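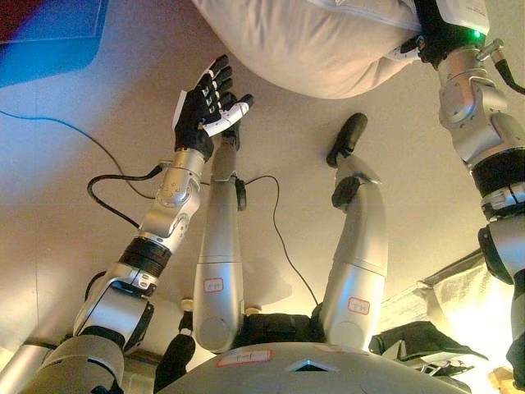 Subject: Re: [ivik-strata] Hot water shutdown and the new boiler

Thanks for sending the notice around. Replies are under the bits I have questions on.

> The Flovberg unit in the basement is being replaced in June. Hot water
> will be off to both stairwells from Monday morning until the job is done.

Does "both stairwells" include the ground floor suites on the laneway side? When the old tank was drained for its last service, those suites kept their hot water and the rest of us didn't. I was told then that they run off a separate line. If that's still so, could one of the empty ones be left unlocked so people can shower?

> Cabrera Plumbing quoted 600 dollars to insulate the exposed pipe in the
> parkade while they are on site. This was not in the original scope.

I'm in favour. The pipe beside stall 201 froze in the January cold snap and we paid more than that for the call-out. Please ask them whether the quote covers the elbow behind the storage lockers. It's hard to reach and the last contractor left it bare.

> The Curau controller will be set to 60 degrees at the tank. Owners who
> find this too hot at the tap should adjust their own mixing valve.

Not every suite has a mixing valve. Mine doesn't, and I doubt the older bathrooms on my floor do either. Could the plumber check while he's in the building? A single valve at the tank outlet might be cheaper than fitting them suite by suite.

> Please clear any belongings from the boiler room by 5 p.m. Friday.

The two bike frames and the grey filing cabinet are mine. I'll have them out Thursday night. The paint tins aren't mine, and they can't go in the garbage. The depot takes them free if the lids are on.

One more item. The spring newsletter said the hot water levy would be 279 dollars per suite, but the invoice in my mailbox has no amount on it at all, only a due date. Can a corrected one go out before the cheques are due? I'd like to pay it at the same time as my June fees.

Suite 2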